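notes wk 2 - pattern on pattern, scale, and what a plain piece does for you

Bring these with you next time, we'll mark them up. Reading is the Kollár handout (Danica Kollár, "Rooms in Print"), first 10 pages only. Skip the bit on borders for now.

**Where we got to**

- motif = the thing that gets repeated (strawberry, daisy, fern sprig)
- repeat = how far before it starts over
- ground = the color behind it all. People forget the ground. It does half the work
- directional print: has an up and a down. Stripes of text, trees, birds standing
- tossed print: motifs lean every which way, so you can turn the cloth and cut from either side. Less waste

Tossed is what you want for walls that meet at a corner. A directional print makes you match at the seam, and if it's off by a finger everybody sees it.

**Fruit prints**

Kitchen and nursery standby. Strawberries especially, becuase red and green are already a pair, all you have to pick is the ground. White ground = tablecloth. Pink ground = softer, the red doesn't jump so hard, small white flowers pick up the light spots. Watch for size: a print with big fruit and small fruit mixed reads busier close up and calmer from the door. Ľudovít Malý's samples from Pirkbridge do it with three sizes, pass them around please and give them BACK.
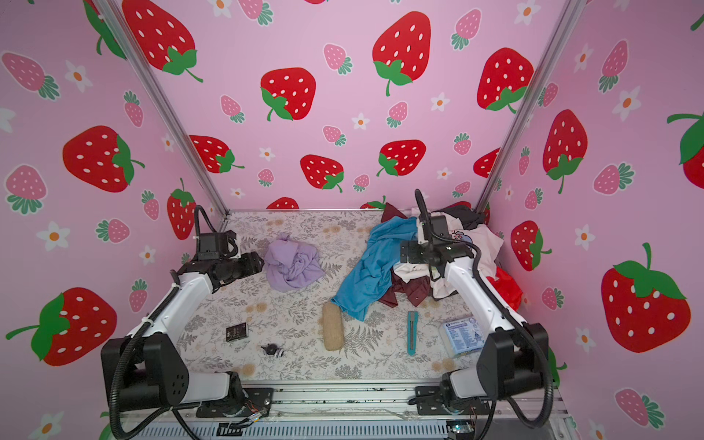
Second pattern underfoot. Rule we used: if the walls are loud the floor goes quiet, but quiet can still be a print. Cream ground, gray leaves, thin lines, a bit of tan. It doesn't compete with red fruit on pink. Both are plants so they get along. Try the same walls over a black check and you'll want to leave the room.

Then one plain piece. No print at all. Lavender is a good choice with pink, cool next to warm, and it gives the eye somewhere to sit. A cloth is cheapest. Bunched up it makes its own light and dark in the folds, so even a plain color isn't flat. Folded square it reads as a block of color, different job.

Somebody asked does the plain piece have to match a color in the print. No. Safer if it does. Lavender isn't a strawberry color and it still works, it sits near the pink.

**Exercise (do in pairs)**

1. Pick one loud print, one quiet print, one plain. Swatches are in the Fimska box, plains in the Prillell folder
2. Loud one stands up, quiet one lies flat
3. Drop the plain cloth on it. Don't arrange it. Look from across the room
4. Now fold it neatly, look again, write down what changed
5. Swap the loud and quiet ones. Usually worse, say why

Hand in 2 sheets per pair, names on both.

**Budget question from the last assigment**

The Perić brief gives you 3,000 for the whole room, fabric and labor. Most of you spent it on the walls. Leave something for the floor. Reprice and bring the new numbers.

Next: stripes, and borders if there's time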